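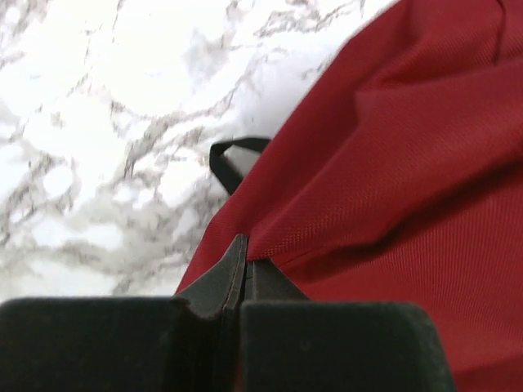

I got to the Bultley shared workshop at four in the afternoon and didn't leave until they started stacking the chairs. If you have any fondness for home-built robots, go in November when they open up the back benches, because you can stand right beside a build and pester the people doing it.

The one I'd come for is Ivone Damasceno and Sena Gyamfi's two-armed rig, which they call Lalero. It took them 44 evenings and $1,920, and they had the receipts in a biscuit tin to prove it. Bags are the current obsession. Fabric sags and folds a different way every time you pinch it, Sena told me, and she was grinning when she said it!
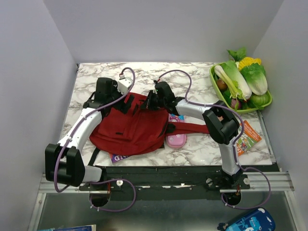 Photo: Everaldo Assunção / Bultley Workshop

Both arms work over the one backpack, and their grippers come in so close to each other that I kept wincing. Ivone spent ages on the spacing of the bases along the rail (she's moved them more often than she'd like). I also got a good long chat out of her about cable clips, and I've come home wanting to redo every cable on my own bench.

Elfriede Baumgart had a plotter going near the door, very handsome lettering, and I missed most of Mitiku's soldering session because I couldn't drag myself away from the arms. Parking is behind the Camargo bakery. Bring coins for the kettle fund, and a jumper, as the roller door stays up.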